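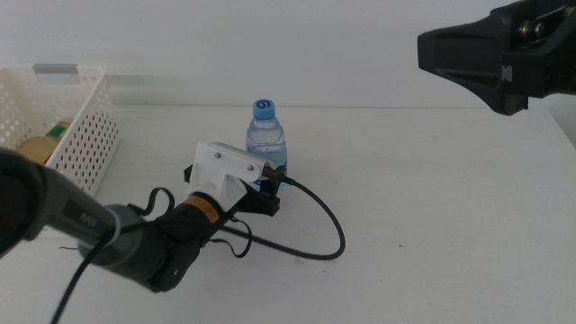
白桌上的白色收纳筐

自己动手给孩子录一套法语小故事:从写稿到睡前播放

家里的法语音频听腻了怎么办?自己录一套!我去年冬天开始给女儿录,原本只想凑合几条,结果一路录成了一个有地名、有邻居、有面包店的小镇,她现在张口就是“Bonjour, Soliman !”,比我还入戏。下面把整套做法写出来,法语不是母语也完全可以照做,英语、西班牙语、德语同样适用,换掉例句就行。

适合的年龄大概是四岁到小学低年级。再小一点的孩子也能听,只是稿子要更短,歌和拟声词多放一些。

要准备的东西

一部能录音的手机,一副带线或不带线的耳机,一个安静的房间,纸和笔。剪辑软件我用的是Vuneo,界面简单,切一刀、拖一下就好,你手边有顺手的就用顺手的。麦克风先别买!我前面录的那一批全是手机直录,孩子一点意见都没有。

第一步:先造一个小地方

单词散着背很容易忘,放进一个固定的地方就不一样了。我们家的小镇叫Nomville,有一条主街、一个广场、一家面包店、一座图书馆,还有一条总是迟到的公交线。每个故事都发生在这里,于是la boulangerie、la bibliothèque、l'arrêt de bus这些词会自己一遍一遍冒出来,根本不用刻意复习。

让孩子参与这一步特别好玩。拿一张大纸,你画路,他来决定哪里盖房子。我女儿坚持要在图书馆旁边放一个游泳池,好吧,那就有游泳池(la piscine正好也是常用词)。画完贴在墙上,以后听故事的时候可以用手指跟着走。

人物不要多,常驻的两个就够。我们的主角叫Soliman,在面包店帮忙,爱打听事情;另一个叫Emar,住在广场边上,记性很差,什么都要问第二遍。记性差的角色是个宝!他每次一问“Pardon ?”,关键句就能名正言顺地再说一遍。

第二步:定一个句型,围着它写

每个故事只教一个句型,例如:

Où est... ?(……在哪里?)
Je voudrais...(我想要……)
Est-ce que je peux... ?(我可以……吗?)
Il y a...(有……)

我最初贪心,一篇里塞过去时、颜色、数字,还加了天气,孩子听到一半就跑去玩积木了。后来请教了教法语启蒙课的Siham Bouzid,她看完我的稿子,在上面划掉了一大半,然后说:剩下的这些,让它多出现几次。照着改完,果然顺了。

她给我的办法很好记:一个目标句型在一篇里出现7次,新词不超过9个。写完拿铅笔圈一圈,不够就补,多了就删。圈的时候你会发现自己特别爱用某些形容词,我的是magnifique,满篇都是magnifique。

以Où est为例,一篇稿子的开头可以这样:

Emar : Bonjour, Soliman ! Où est mon chapeau ?
Soliman : Ton chapeau ? Il est à la bibliothèque ?
Emar : Pardon ?
Soliman : À la bibliothèque !
Emar : Non, non. Où est mon chapeau ?

接下来他们去图书馆,去面包店,去公交站,每到一处都问一遍。最后帽子就在Emar自己头上。这种结局大人觉得老套,孩子能笑倒在沙发上,第二天还点名要听。

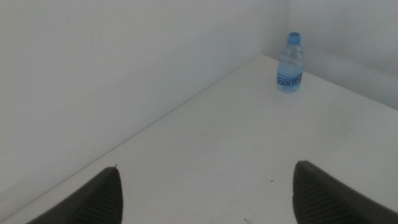 篇幅方面,刚起步时每篇写50个词左右,念出来很短,正好够孩子听完还想再来一遍。等他能抢答了,再慢慢加长。我们家最长的一篇写到了500个词,讲Nomville过节,分成上下两集放的。

第三步:核对发音和语法

非母语的家长最担心的就是这里,我也担心过!几个实用的做法:

把拿不准的词一个一个查带真人发音的词典,跟着读,读顺了再录。特别留意联诵,les amis、un oiseau这类,念断了听着会很奇怪。

稿子写好后放一个晚上,第二天再看。阴阳性的错误常常是睡一觉以后才看得见的。

如果认识母语者,请对方把整篇念一遍录给你,当作参考音。你照着节奏练,最后录自己的版本,或者干脆让对方来配一个角色。两种声音交替,孩子分得清谁在说话,听起来也热闹得多。

有一点口音没关系,孩子另外还会听到歌曲、动画和老师的声音。他喜欢听你讲故事,这件事本身就值得录。

第四步:录音

挑一个窗帘多、地毯厚的房间,卧室通常比厨房好。手机调成飞行模式,放在一叠书上,离嘴一个手掌多一点的距离,稍微偏一侧,这样p和b不会喷得噗噗响。

先试录一句,戴耳机听。听到嗡嗡声就去找冰箱或者风扇,听到回声就往衣柜那边挪。我有一次打开衣柜门,对着一排冬天的大衣录,效果出奇地好,就是有点热。

念的时候比平常说话慢一点点,但是别一个音节一个音节往外蹦。句子里该连的地方照样连,把停顿留在句子和句子之间。每个问句后面空出一小段,足够孩子自己答一遍:

Où est mon chapeau ?(停一下)
Il est à la boulangerie !

这个空白太有用了!刚开始他不会出声,只是听。过一阵子,你会听见后座或者被窝里传来很小的一声“à la boulangerie”。我第一次听到的时候差点把车开过路口。

念错了不用从头来,停一停,把整句重念,剪的时候切掉前一遍。建议念错时拍一下手,波形上会有一个尖尖的高峰,找起来飞快。

第五步:剪辑和配音效

把文件导入Vuneo,先从头听到尾,只做一件事:切掉错句和太长的咳嗽。然后再加音效。面包店的门铃,我用的是勺子敲玻璃杯;脚步声,拖鞋拍地板;下雨,手指搓纸袋。这些都让孩子来做!他自己做过的雨声,听故事的时候会一直等着它出现,等的过程里旁边的句子也全进耳朵了。

背景音乐要轻,说话的地方最好没有。片头可以固定一小段哼唱,随便哼,每集都一样,孩子一听就知道小镇开门了。

导出时文件名写清楚句型和故事名,比如“Où est – le chapeau”。别学我,最早那批都叫“新录音”,后面跟一串数字,找一篇要点开好几个。

第六步:怎么听

我们的节奏是每周三换新故事,其余的日子听旧的。睡前听一遍,早上吃饭时放一遍,路上他想听什么自己点。新故事第一遍什么都别问,也别翻译,让他抱着小镇地图听就好。第二天可以问一句简单的:Où est Emar ? 让他用手指。

能指出来以后,开始玩角色互换。你当Soliman,他当Emar,每句都可以说“Pardon ?”,他会笑疯的。再往后就让他改结局,帽子到底在哪里,由他定,你们一起把新的结尾录下来接上去。

有几个容易走偏的地方顺便说一下。

孩子反复要听同一篇,放心给他听。我这边腻得不行的时候,往往正是他开始能背的时候。

孩子突然用中文接话,也很好,说明他听懂了。你把他说的那句用法语轻轻重复一遍,继续往下走就行。

某一篇他就是不喜欢,换掉。我写过一篇讲邮局的,自认为得意之作,他听了一次就说“不要邮局”。后来把邮局里的词拆开放进别的故事,照样都学会了。

还有,别忙着追进度。一个月里录好几篇的时候有,整整一个月没录的时候也有,旧故事放着又不会坏。

接下来可以录什么

如果你已经做完了Où est这一篇,我推荐接着写Je voudrais,地点放在面包店,Soliman站柜台,Emar来买东西,每次都忘了自己要买什么。une baguette、un croissant、une tarte aux pommes,词都很香!录完那天可以真的去买一个可颂,让孩子自己在家里用法语“点单”,点对了才给,点错了Soliman就假装听不见。

再下一篇我们准备写游泳池,Est-ce que je peux nager ? 音效已经想好了,用洗脸盆。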